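The Wednesday visit was scheduled for two o'clock. Inger Ragnarsson signed in at Zusley, received a badge numbered 286, and was taken down to the cell where Drumero ran its demonstrations.

Liesbeth Van Wijk read out the terms. The arm was running build 196. It would work at the gray dresser, bottom drawer open, and no operator would touch the controls.

"And if it stalls?" Inger asked.

"It stalls. We log it."

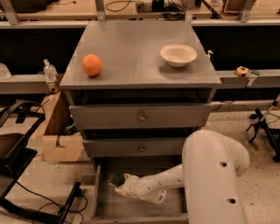 Inger wrote the time in her notebook. She had bought 18 arms from Biltell on the strength of a video, and 2 were still in their crates. She preferred to stand close enough to hear the joints.

"Who chose the orange?" she said.

"Purchasing."

The next task was on the dresser top. Liesbeth lowered her voice, although the arm had no microphone.

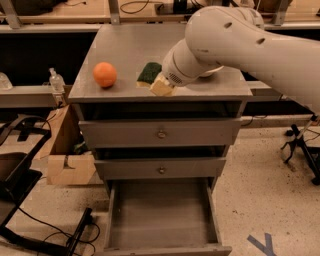 "Tufa quoted me less," Inger said.

"Tufa quoted you for the arm. Ask them about the drawers."

Inger considered this. She had asked Tufa about the drawers in June -- they had sent a brochure. She turned to a clean page and wrote: drawers, see Drumero. Then she asked to see the log.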